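3.4 Upkeep of the hand-held grippers

The four hand-held grippers used at the Jundville site (we call the set Odia, after the first build) are the same pattern as in Section 2. Two printed fingers, each on a pair of links, pad block bolted on top with two screws. Set up and looked after by one of us (J. Lengyel) up to March, then by O. Medve. What follows is mostly from the bench notes, tidied a bit.

Set-up. Fingers closed by hand, pads should meet along their full height. If they meet at the tips first, loosen both block screws a half turn, close again, nip up. Do not do this one screw at a time — the block creeps round and you end up where you started. Camera calibration comes after the pads, never before, as a new wrap changes the zero of the opening width. We got this wrong early on and had to redo 43 recordings.

Pads. The wrap is the part that wears. Grip surface goes first at the lower end, then the top seam lifts. Inspection every 600 grasps, logged by whoever is holding the tool. The counter is just the number of closings in the recording software so it over-counts when people fidget. Longest any wrap lasted was 694 by that count, most were changed well before. Criteria for a change: seam lifted along the top edge, wrinkles you can feel with a thumbnail, or anything hanging from the tip. Fibres matter more than they look, they get into the lower part of the wrist view and the tip tracker picks them up as an edge.

Links and pivots. Check for side play with the fingers half open. No oil at the pivots, it finds its way on to the wrap and then nothing sticks. A dry cloth is enough. If a ring has moved in its hole the link is replaced whole, we did not have luck with glueing them back.

Figure 4 gives the view from the tool's own camera with the fingers open over a bare table, the pose used for every pad check. Both wraps are past the criteria: pale line along the upper edges, crumpled surface, white fibres at the tip of the left one. Glare on the table top is a nuisance for the tracker too, see Section 5.
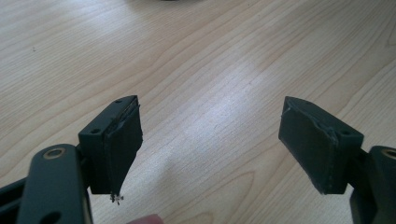 Figure 4. Gripper open over the table, worn wraps on both pads. Brass-coloured rings in the links at either side.

Re-wrapping. Peel from the top, scrape the old adhesive off the block, wipe, leave to dry. Cut both new peices from the same strip. Start at the lower end and work up, pressing out from the middle. The Ninetti jig holds the block square while this is done — without it the two sides come out different heights. Close on a flat card overnight. Then zero the width, then calibrate, then ten test closings on the Šimko block set before the tool goes back in use.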